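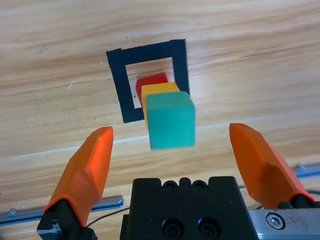 Drarnus 정리 작업 데이터 카드

이 문서는 Drarnus 저장소에 들어 있는 시연 데이터와 평가 기록을 설명합니다. 기계가 집안일이나 작업장의 단순한 일을 벌써 할 수 있는지, 우리 팀은 이 질문을 자주 받습니다. 그래서 가장 작은 일부터 기록하기로 했습니다. 물건을 집는 일, 정해진 자리로 옮기는 일, 쌓는 일입니다. 부엌에서는 그릇이 되고 작업장에서는 부품이 되겠지만, 우리의 물건은 색이 있는 큐브입니다.

한국어판은 제가 직접 썼습니다. 한국어는 저의 모국어가 아니므로 어색한 표현이 있으면 이슈로 알려 주십시오. 영어판과 내용이 다를 때에는 영어판을 기준으로 합니다.
라우리 투오미넨

내용 요약

에피소드 수: 66
평가 시도 수: 14 (에피소드 수에 포함되지 않음)
물체: 빨간색, 노란색, 청록색 큐브
목표 영역: 검은 테이프로 만든 사각형
로봇: 팔 두 대, 각각 평행 그리퍼와 주황색 손가락
시점: 손목 카메라와 고정 카메라
조작 방법: 원격 조작 (사람이 직접 조종함)

작업의 정의

작업은 한 문장으로 주어집니다. "큐브를 사각형 안에 쌓으시오." 어느 팔이 어느 큐브를 잡는지는 정하지 않았습니다. 쌓는 순서도 조작자가 결정합니다. 처음에는 순서를 고정하려고 했지만, 라샤 부트로스가 반대했고 그 의견이 맞았습니다. 사람은 설거지한 컵을 정리할 때 색의 순서를 생각하지 않습니다. 순서를 고정하면 정책이 순서만 외울 위험이 있습니다.

쌓은 큐브가 조금 어긋나 있어도 떨어지지 않으면 성공으로 봅니다. 테이프 선을 조금이라도 밟으면 부분 성공입니다. 이 규칙이 너무 관대하다는 의견도 받았습니다. 우리는 선반 위의 상자가 조금 비뚤어졌다고 해서 일을 다시 시키는 사람은 많지 않다고 생각합니다.

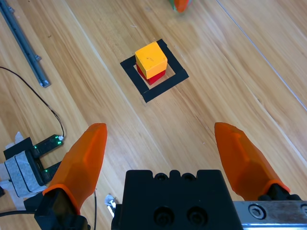
그림 2. 테이프 사각형 안에서 빨간 큐브 위에 놓인 노란 큐브. 두 큐브는 조금 어긋나 있음.

라벨

모든 에피소드에는 다음 라벨이 있습니다.

result: 성공, 부분 성공, 실패 중의 하나
order: 아래에서 위로 쌓은 색의 순서
regrasp: 다시 잡은 일이 있으면 참
touch: 사람이 손으로 물체를 만졌으면 참
note: 조작자의 짧은 메모. 비어 있을 수 있음

result 라벨은 엠블라 아문센과 우르호 사렐라가 따로 붙이고 나중에 비교했습니다. 의견이 다를 때가 가장 많은 것은 테이프 선에 관한 경우였습니다. 손목 카메라에서는 큐브가 선 안에 있는 것처럼 보이고, 고정 카메라에서는 선을 밟은 것처럼 보이는 일이 있습니다. 그런 때에는 고정 카메라를 우선합니다.

note는 여러 언어로 쓰여 있습니다. 번역하지 않았습니다. 욕설 하나를 지운 것 말고는 원문 그대로입니다.

두 팔의 협력
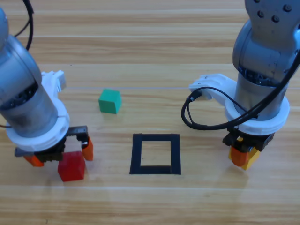 두 팔이 한 공간에서 함께 일하는 능력은 집안일에서 특히 중요하다고 우리는 봅니다. 이불을 개거나 냄비를 들고 닦는 일은 한 손으로 하기 어렵습니다. 큐브는 한 손으로도 옮길 수 있는 물건이지만, 시간을 줄이려면 두 팔이 동시에 움직여야 합니다. 오른쪽 팔이 노란 큐브를 상판에서 살짝 들고 있는 동안 왼쪽 그리퍼가 빨간 큐브 양쪽으로 손가락을 벌리고 있는 상태가 여기에 해당합니다. 사각형은 아직 비어 있으므로 두 팔 중 어느 쪽이 먼저 들어갈지 결정해야 합니다. 사람 조작자는 이것을 말 한마디로 해결하지만, 학습된 정책은 두 팔을 함께 멈추거나 함께 들어가게 하는 때가 있습니다. 청록색 큐브를 누가 맡을지도 같은 종류의 문제입니다.

양보 행동을 따로 표시한 라벨은 없습니다. 레니 킨누넨이 팔의 속도에서 자동으로 찾는 스크립트를 썼고, tools 폴더에 있습니다. 잘못 찾는 경우가 꽤 있으니 결과를 눈으로 확인하고 사용하십시오.

평가 결과

기준 정책을 14회 시험했습니다. 전체를 성공한 것은 8회입니다. 4회는 사람이 도와야 했으므로 실패로 기록했습니다. 나머지는 제한 시간 안에 끝나지 않았습니다.

이 숫자를 다른 논문의 숫자와 비교하는 것은 권하지 않습니다. 시험 횟수가 적고, 조명과 책상이 늘 같았습니다. 숫자보다 실패의 모양을 보는 것이 더 유용합니다. 잡는 일 자체에서는 실패가 적었습니다. 실패가 많은 곳은 놓는 순간입니다. 손가락이 열릴 때 큐브가 한쪽 손가락에 조금 끌려가고, 그 작은 이동이 다음 큐브를 쌓을 때 문제가 됩니다.
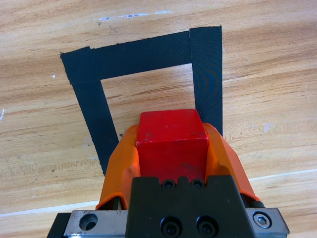 그림 4. 두 손가락 사이에 잡힌 빨간 큐브, 손목 카메라 시점. 사각형의 아래쪽 변은 그리퍼에 가려져 있음.

알려진 문제

손목 카메라에서는 그리퍼가 목표 영역의 일부를 가립니다. 테이프의 모서리를 찾아서 위치를 계산하는 방법을 쓰려면, 변이 모두 보이지 않는 경우를 처리해야 합니다.

테이프의 가장자리는 고르지 않습니다. 완전한 직사각형이라고 가정하지 마십시오.

나무 표면에 작은 흠집과 얼룩이 있습니다. 어떤 사용자는 모델이 이 흠집을 위치의 기준으로 배운 것 같다고 보고했습니다. 우리는 이것을 아직 확인하지 못했습니다. 배경을 바꾸는 증강을 쓰는 것이 안전합니다.

일부 에피소드에서는 두 카메라의 시간이 조금 맞지 않습니다. 목록은 sync_issues 파일에 있고, 1월에 마지막으로 고쳤습니다.

이 데이터로 말할 수 있는 것과 말할 수 없는 것

단단하고 작고 색이 분명한 물체를 평평한 면에서 다루는 일에 대해서는 무엇인가 말할 수 있습니다. 젖은 접시, 얇은 비닐, 양말, 서로 엉킨 케이블에 대해서는 거의 말할 수 없습니다. 집에서는 물건의 자리를 테이프로 표시하지 않으며, 아이나 고양이가 물건을 다시 옮깁니다.

Grallau의 작업장 담당자에게 영상을 보여 준 적이 있습니다. 그분의 질문은 하나였습니다. 상자가 찌그러져 있으면 어떻게 하느냐는 것입니다. 우리는 아직 대답이 없습니다. 다음 버전에는 모양이 변하는 물건을 넣으려고 하며, 물건의 목록은 Hettiarachchi 쪽과 의논하고 있습니다.

사용 조건

연구와 교육의 목적으로 자유롭게 사용할 수 있습니다. 제품의 안전을 증명하는 자료로 사용하지 마십시오. 수정한 데이터를 다시 배포할 때에는 바꾼 내용을 CHANGES 파일에 적어 주십시오.

연락

라벨의 오류는 이슈에 에피소드 번호와 함께 올려 주십시오. 고정 카메라의 보정 값에 대한 질문은 우르호 사렐라가, 나머지는 제가 답합니다. 답이 늦을 수 있습니다.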